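I wrote this page for people who want to make plum butter in the oven and not stand near the pot all day. I make it every summer since I moved to Anunville, and my neighbors ask for the method so often that it is easier to have it in one place.

## What you need

- 6 pounds of ripe plums, the small dark kind if you can find them
- 700 grams of sugar (I weigh it, I never learned to trust the cup)
- juice of one lemon
- a deep roasting pan, not aluminum
- 7 jars of half-pint size, with new lids

The plums must be ripe, but they do not need to be pretty. Soft spots are fine, mold is not. If one plum has mold, throw away the whole plum and look carefully at the ones that were touching it.

I tried the Vustska variety and the Plistley variety. Vustska is more sour and gives a dark butter that stays firm on the bread. Plistley is sweeter and has more water, so it needs one more hour in the oven, and you can take away a little of the sugar. At the Zúñiga fruit stand they let you mix both in one bag, and this mixture is what I like best.

## Prepare the fruit

Wash the plums in cold water and let them drain. Cut each one in half along the line and take out the stone. With some plums the stone does not want to leave. Do not fight with it, cut the flesh around it in pieces.

Leave the skin on. The skin gives the color and also helps the butter to become thick. Put the halves in the roasting pan, add the sugar and the lemon juice, and mix with your hands. Cover with a towel and leave it overnight in a cool place. In the morning there will be a lot of juice in the pan, and the sugar at the bottom should be nearly melted. Stir it once more.

## First baking

Heat the oven to 395 °F. Put in the pan without a cover and bake for 40 minutes. The fruit will fall down and the juice will boil at the edges. Stir it well, also in the corners, where it likes to stick.

Now take the pan out and make the fruit smooth. I use a hand blender directly in the pan, but be careful, hot plum burns very badly. If you prefer some pieces in the butter, blend only half of it.

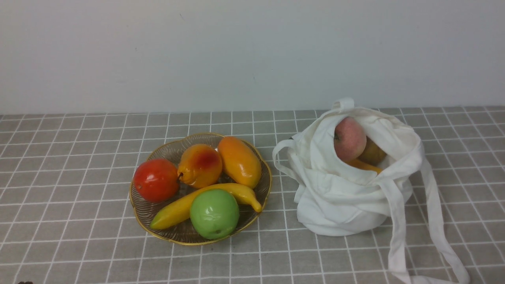 **Anunville, July**

The fruit this month is very juicy after the rain, so I changed the times below. If you printed this page last year, please use the new times.

## Second baking

Lower the oven to 300 °F and put the pan back. Now it needs between three and four hours. Stir every 30 minutes in the beginning, and every 15 minutes in the last hour. Keep the oven door open a little with a wooden spoon if your oven allows this, so the steam can go out. With mine it makes a difference of almost one hour.

To know if it is ready, put a small plate in the freezer when you start this step. Drop a spoon of butter on the cold plate and wait one minute. Draw a line through it with your finger. If the line stays open and no water comes out at the side, you can stop. If it closes, bake for 20 minutes more and try again.

Do not wait until it looks completely thick in the pan. It becomes firmer when it cools, and two years ago I made a batch that I had to cut with a knife.

## Fill the jars

Wash the jars and keep them in hot water until you need them. Fill them while the butter is still very hot, and leave a quarter inch free at the top. Push a thin knife down along the glass to let the air bubbles out. Clean the rim with a wet cloth, put on the lid, and close the ring only with the tips of your fingers.

Process the jars in boiling water for 15 minutes. If you live high in the mountains, you must add time, so check a table for your altitude. If you do not want to process, keep the jars in the refrigerator and eat them in three weeks, or freeze them with more empty space at the top.

## Small problems

**The butter tastes burned.** Do not scrape the bottom. Move the upper part to a clean pan and taste again.

**It is too sour.** Add sugar while it is hot, one spoon at a time, and bake it ten minutes longer.

**A jar did not seal.** Put it in the refrigerator and eat this one first.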